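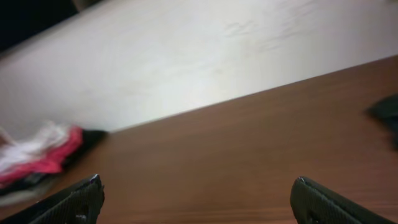 *The table I fold on. Brown wood, white behind.*

I think laundry should be folded on a table. I don't mean a bed, a couch, or the top of the dryer, and I don't mean one of the fold-down shelves now sold for the purpose. I mean the same table people eat at, if that is the one they have.

I held the opposite view for most of my adult life. I folded on the bed in two different apartments and then in the house in Hamel, and I considered the matter settled. A bed is large, it is close to the dresser, and nothing gets scratched if a zipper drags across it. Those are real points and I will come back to them.

The trouble with a bed is that it is soft. A shirt laid on a comforter takes the shape of the comforter. You press a crease into it and the crease goes down into the padding, so you press again. By the time there are a few shirts stacked up, the stack leans, and when you sit down to do the socks it falls over. On a table the first fold stays where you put it. The edge gives you a straight line to work against, and you are standing up with your arms at a sensible height. My back noticed this before I did.

The other trouble with a bed is that it lets you stop. A pile on a bed can be pushed to the far side at night and pulled back in the morning. I have slept next to the same towels for most of a week. A pile on the dining table has a deadline, and the deadline is dinner.

Mark Anthony Lagman, who lives two doors down from me, disagrees with all of this. His position is that a dining table is for food and that clothes, even clean ones, have no business there. He bought a Skundby folding shelf that hangs on the wall of his laundry room, and he is happy with it. I have used it. It is firm and it is a good height, but it holds one stack. The second stack goes on the dryer and the third goes on the floor, and then he is carrying things around the house in his arms like everyone else.

On the food question I can only say that I wipe the table before and I wipe it after. It takes less time than the argument does.

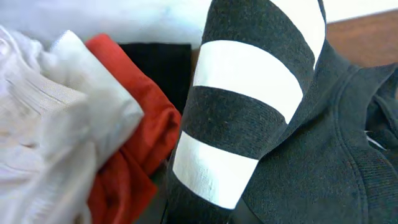 *Whites, red, black, and the gray sweatshirt with the striped sleeve.*

Where table people differ among themselves is the order of work. Consolacion Rivera taught me to sort first and fold second, and she is strict about it: every item goes into its owner's pile before anything gets folded. I tried it for all of January. It is tidy, but it means handling each piece twice, and the piles take up the room you need for folding.

I now fold whatever comes to hand and let the sorting happen by color along the way. Whites drift to one side and dark things to the other. Something red nearly always ends up in the middle of it, and it can stay there. If a piece is rumpled I leave it for the end, when there is more space and I have decided whether I care.

Sweatshirts I do last. They are thick, the sleeves go where they like, and putting one on top of a stack of thin shirts pushes the whole stack out of line. Knit ones with stripes are a little easier than plain ones – you can match the stripes on one sleeve to the stripes on the other and know that the thing is straight. I would not choose clothes on that basis, but it is a point in their favor.

To be fair to the bed, it does win on sheets. A fitted sheet needs more room than my table has, and I still take those to the bedroom. The bed also wins on zippers. I have put one fine scratch in the finish with a jacket, and I lay a dish towel down for jackets now. If your table is very old or very dear to you, use a blanket over it. You lose some of the firmness but not much.

People with small kitchens have told me the table is never clear enough. I believe them, and mine wasn't either. It held mail, a fruit bowl, a charger, and a Jerura sewing box that had not been opened in 17 months. What changed was that I needed the surface twice a week. The mail went to a drawer and the sewing box went to my sister-in-law, who sews. I had tried before that to keep the table clear for its own sake and it lasted a few days each time. Having a job to do on it has worked better.
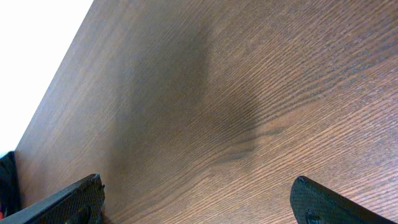 *Grain and a shadow.*

It also means I look at the table now. The grain bends and tightens in places, and I owned the thing for years before I could have told you so. I still don't enjoy folding. I finish it, though, and the clothes get into the drawers the same day, which was never true when I did it on the bed.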